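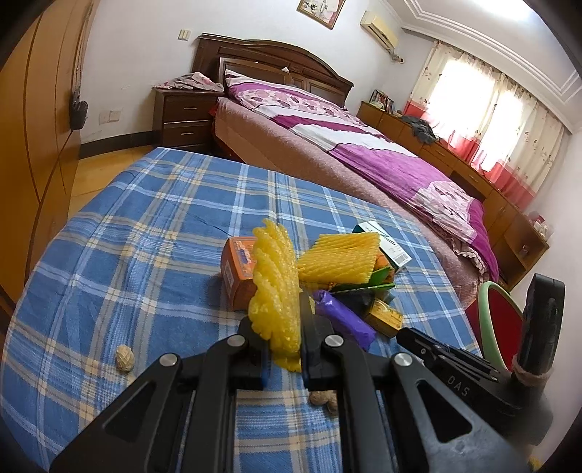

What should you do with the odds and ends that pile up on a bed during a clear-out? Sort them the same day, by what they're made of, and don't buy anything to put them in until you're done.

Last updated: 8 February 2023
By Kevin Salazar, Cusel Press Desk

CIRNDALE — Cusel, the household advice service, today released a short guide to bedroom clutter called The Small Pile. It covers the stuff most tidying plans skip: foam sleeves off fruit, half-used rolls, little printed boxes, balls of twine, the peanut or two that ended up with them. The guide is free and runs to 12 pages, two of which are blank for notes.

Cusel is aware that the world has plenty of tidying advice already. Much of it is written to sell storage, and we are doubtful that a person with a box problem is helped by more boxes. The guide recommends no products. It also makes no claim that a sorted bedspread will improve anyone's sleep, mood or marriage, claims we have seen made elsewhere and for which we could find very little behind them.

The method was tried over the winter by 123 households in and near Cirndale. Each was asked to empty one drawer, shelf or bag onto a bed and put every item into one of four groups: paper and cardboard, plastic and foam, food, and things with a use. They kept a tally as they went. Between them they logged 3,459 items. Of those, 1,066 were packaging with nothing in it, and 752 were things the household could not name a use for but wanted to keep anyway.

"That last number is the one I'd look at," said Bleddyn James, who edited the guide. "I don't trust surveys where people fill in their own forms, and I don't fully trust this one. People round down when it's embarrassing. So take it as a low figure, and a local one."

The sorting itself is plain work. Small cartons are opened and checked before they're flattened, even the ones everyone swears are empty. Foam fruit nets go in the plastic and foam group. They look useful, and people hang on to them for years to wrap ornaments or glasses. The guide suggests keeping two and letting the rest go, and it warns readers that many local recycling programs won't take foam, whatever the shop tells you. Call and ask.

Twine gets kept if it's wound. If it's a knot, give it five minutes — no more. Anything still in its wrapping gets put where it will be used, or given away before the end of the month. Nuts in the shell belong in the kitchen or the trash, and nothing edible goes back into a bedroom drawer.

Two well-known tips were dropped after the trial. The first was the "maybe box," which in most of the homes that tried one was simply put under the bed and left there. The second was sorting by color, which looks nice on a plaid bedspread and does nothing else that we could see.

The choice of the bed as a work surface also drew some argument. James was against it at the start and still has reservations, mostly to do with crumbs. Supporters pointed out that the job has to be finished by bedtime. The guide leaves it in, with a note to lay down an old sheet if the cover is hard to wash.

Households in the trial will be asked to count the same drawer or shelf again in May. Cusel will publish those results in full, including if the clutter has all come back — which some of us expect.

Printed copies of The Small Pile can be picked up at the Fleroson reading room and at Rind, the hardware store in Cirndale. Press questions should go to Kevin Salazar at the Cusel Press Desk.

Get Cusel news by email once a month. By signing up you agree to our privacy terms. You can unsubscribe at any time.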